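The Great February Closet Empty-Out

I have been putting this off since the holidays, and then one bright morning I opened the closet, a sweater fell on my foot, and that was it. Everything came out! I put it all on the bed, made a big mug of tea, and went at it.

My rule for years was that clothes got sorted by season. Winter stuff up high, summer stuff down low, and twice a year I'd swap them over and swear a lot. Then Ximena Camacho, my old roommate from the Grendusbridge apartment, told me she only ever makes two piles: things she reaches for, and jackets. Jackets get their own pile because they take up so much room that you can't think straight until they're out of the way. I tried it and I love it.

So the soft things and the jeans went on the left, and the denim and the houndstooth went on the right (with a few tops mixed in, I'm not a machine about it).
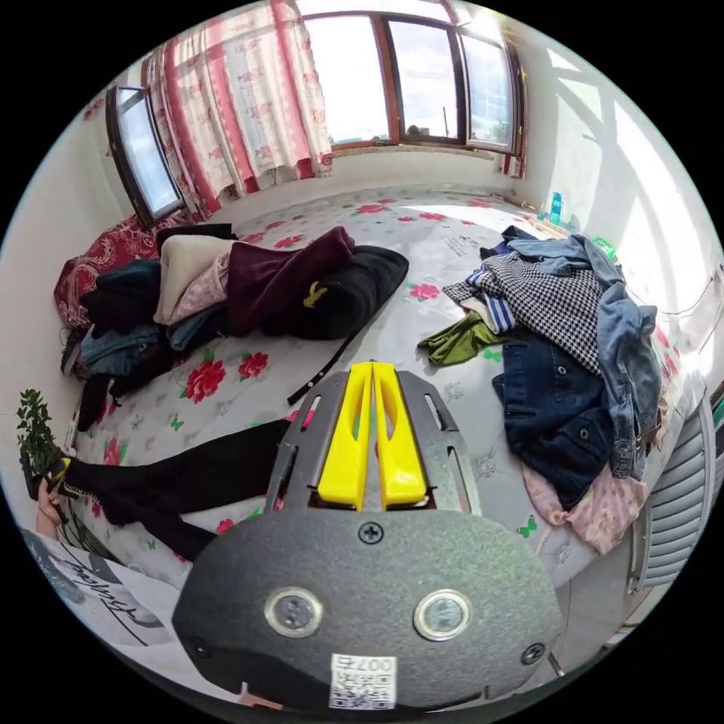 Two piles, one rosy bedspread, and plenty of daylight to sort by.

I had forgotten how much I like that houndstooth jacket. I bought it at a thrift store in Borkelon on a rainy trip years ago and wore it for the rest of the vacation, and then it slid to the back of the rail and stayed there. It's coming to the front! The two blue jackets are staying as well, the pale one for spring and the dark one for pretty much everything else.

Black clothes are my weak spot. They all look the same on a hanger, so I keep buying the same thing over again without noticing. This time I took the black pieces one by one and stretched them out flat on the bed so I could see what each one really was. It's slow, but it's the only way I can tell my good pieces from the tired ones. I do it near the window, too, because black that has faded a little looks perfectly fine under a ceiling light.

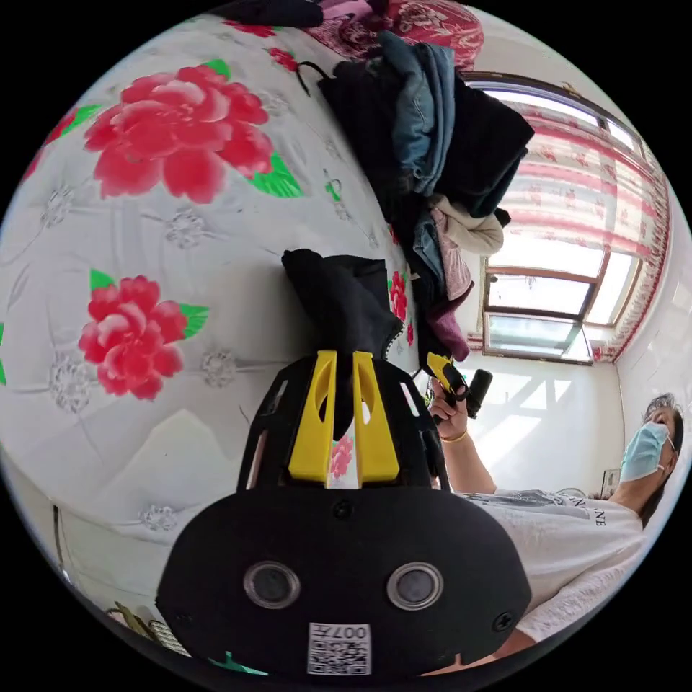

Black fabric against white quilt and big pink peonies, with the jeans and the cream knit waiting their turn.

Speaking of cream, anything pale and fluffy gets folded and never hung. I learned this from a cardigan that ended up with shoulders like a coat rack. I fold the sleeves in, then fold the whole thing in 3, and it stands up in the drawer like a file. Velvet is the other fussy one. The maroon goes on a padded hanger with a bit of space on both sides, and I try very hard to leave it alone.

Jeans I fold in half lengthwise and then roll from the waist down. I used to stack them, but I always wanted the pair at the bottom.

As for the long black things, I go by length. If it would brush the closet floor, it gets folded over the bar of a good wide hanger. Straps get tucked inside first, or they grab everything around them the next time I'm in a hurry.

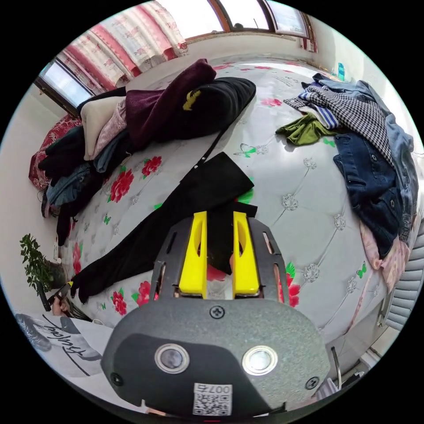 What's next

I ordered 14 wide hangers from Tuhiwai and I'm so excited about them, which probably tells you what kind of winter I've had. Once they come I'll do the rail properly, jackets at one end and long things at the other. After that it's the scarf drawer, and I already know there's trouble in there. If you have a way of storing scarves that you can stick with for more than a week, please leave it in the comments!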